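4 Recording Shelf-Picking Demonstrations

4.1 Purpose of this section

This section sets out how a demonstrator records retail handling tasks for the Pradari method. The method trains a picking policy from head-camera recordings of people at work and needs no joint data from the arm. The instructions apply to the Visser head camera and to version 2010 of the Junance recorder software.

4.2 Preparing the session

1. Charge the head camera fully and fit it to the demonstrator's head strap. Tighten the strap until the camera does not shift when the head is turned.

2. Tilt the camera downwards by 27 degrees. Both hands must remain in view when the demonstrator reaches into a shelf at chest height.

3. Start the Junance recorder and enter the site code, the shelf code and the task name. Task names are taken from the list in Appendix B.

4. Hold both hands open in front of the camera until the recorder shows "Hands found".

Note: Sleeves, bracelets and watches may be worn as usual. Gloves may be worn only if the task name includes them.

4.3 Recording a task

5. Stand facing the shelf and look at the item before reaching for it. The policy uses the direction of the head as a cue for the next item.

6. Pick up the item at a natural speed. Where an item has a handle, take it by the handle. The free hand may rest on the shelf edge.

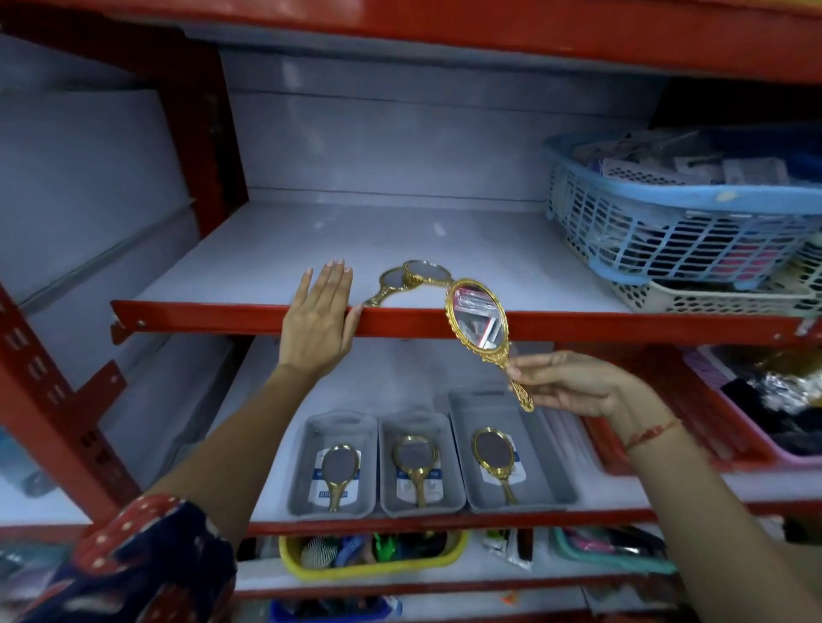
7. Turn or tilt the item only as far as the task requires, then set it down and release it fully. A pause with open fingers marks the end of the step for the software.

8. Repeat until 15 complete attempts have been recorded. Do not delete failed attempts. Mark them "F" in the recorder, as they are used in the recovery stage of training.

Caution: Mirrors, foil and clear wrapping can disturb the depth estimate. Set the surface option to "Reflective" before recording any such item.

Caution: Do not lean on shelving that has not been fixed to the wall or floor.

4.4 Checking the result

9. Open the session in the review window and confirm that the hand tracks are unbroken. Gaps shorter than 46 frames are filled by the software. Longer gaps are shown in orange, and the attempt must be recorded again.

In the Ruser shelf trials, policies trained with failed attempts included recovered from a missed grasp more often than those trained on successful attempts alone. The comparison was made on one type of shelving and has not been repeated on refrigerated units.

10. Upload the session and wait for the receipt number before switching off the camera. Transfer of the trained policy to the arm is described in Section 5.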